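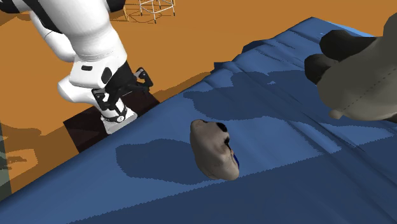
4. Recall letters and missed check-ups

4.1 Setting

The three practices in the study are all general dental practices with their own front desk and their own way of calling patients back for a check-up. Isell is the largest and is in a shopping street near the bus station. Gendia is on the ground floor of a health center and shares a waiting area with a podiatry clinic. Sandu is a small practice with one dentist and one part-time hygienist, and most of its patients live within walking distance.

All three used the Drumoner appointment system during the study period, so the fields for date booked, date attended and reason for cancellation had the same names in every export. They were not filled in the same way. At Isell the reason for cancellation was almost always entered. At Gendia it was often left blank when a patient rebooked in the same phone call. Sandu kept a paper book next to the computer, and where the two disagreed we used the paper book.

4.2 Records used

We took every adult patient who was due a routine check-up in the study year and who had been seen at the same practice at least once before. Patients being treated for pain, patients partway through a course of treatment and patients who had moved away were left out. This gave 571 patients. A further 39 had been marked as due by the software but turned out, on reading the notes, to have been seen already under a different appointment code, and these were removed before the count above was made.

The follow-up period ran for 365 days from the date the recall letter was printed. We used the print date because the mailing date was not recorded at Gendia. The front desk there told us that letters normally went out with the next morning's mail, but we had no way to check this for single letters.

A check-up was counted as attended if the patient sat for an examination, even if the cleaning that was booked with it was put off. It was counted as missed if the patient did not come and did not call before the appointment time. Cancellations made by the practice, for example when a dentist was ill, were not counted against the patient and the follow-up continued to the next booked date.

4.3 The two letters

Each practice already had a standard recall letter. The wording differed a little, but all three said that a check-up was due, gave the phone number and opening hours, and reminded patients that a fee may be charged for missed appointments. We refer to this as the usual letter.

The second letter was written for the study. It gave the same phone number and hours. It left out the sentence on the fee and put in its place a short paragraph on what happens at a check-up: how long it lasts, that no drilling is done at that visit, and that the patient can raise a hand at any point to stop. It also gave the name of the person who would answer the phone. Two of the practices asked for changes to this paragraph. Isell wanted the word "drilling" taken out, on the grounds that it would put the idea into people's heads. We kept it in, after the patients who read the draft said that they would be thinking of it anyway. Gendia asked for the name of the receptionist to be changed in July, when the staff there changed, and this was done.

Letters were assigned by the last digit of the patient number, with odd numbers receiving the usual letter and even numbers the new one. This is not a true random draw. Patient numbers are given out in order of registration at all three practices, however, and we could find no link between the last digit and age, sex or time since last visit.

4.4 Reading the notes

The free-text notes were read by Rasha Jaber and Sum-yee Fang, who worked separately and did not know which letter a patient had been sent. They looked for any sign that a patient was afraid of dental visits. Words such as "nervous," "anxious" and "needs time" were taken as a sign. So were less direct entries, for instance that a patient always brought a relative into the room or asked for the first appointment of the day so as not to have to wait. Fear of needles alone was coded separately – many of these patients came regularly and did not seem troubled by a check-up.

The readers disagreed most often on entries about gagging. Some dentists wrote "gags" as a purely physical remark, and others used it for patients who became upset when X-rays were taken. After a first round the two readers met, agreed to count gagging only where distress was also mentioned, and went back over the earlier notes. Remaining differences were settled by reading the full record together.

Notes varied a good deal in length. Sandu's dentist had known many of the patients for years and wrote very little about them, so fear is probably under-recorded there. We return to this in Section 6.

4.5 Phone calls

Patients who had not booked after the letter were called once by the front desk. The practices had planned to call everyone on the list, but Isell stopped for several weeks when its phone line was being replaced, and those patients were called late. We kept them in the main analysis and repeated it without them.

The caller followed a short script and noted whether the patient answered, booked, refused or asked to be called back. Messages left on an answering machine were counted as no answer. Some receptionists found the script stiff and used their own words after the greeting. We did not ask them to stop, and we did not record the calls.

4.6 Sample size

Before the study began we had aimed for at least 500 patients, enough to show a moderate difference in attendance between the two letters across all practices taken together. It was not enough to compare the practices with one another, and the figures for each practice in Section 5 are given for information only. The list of patients was closed on 19th March, and no records were added after that date.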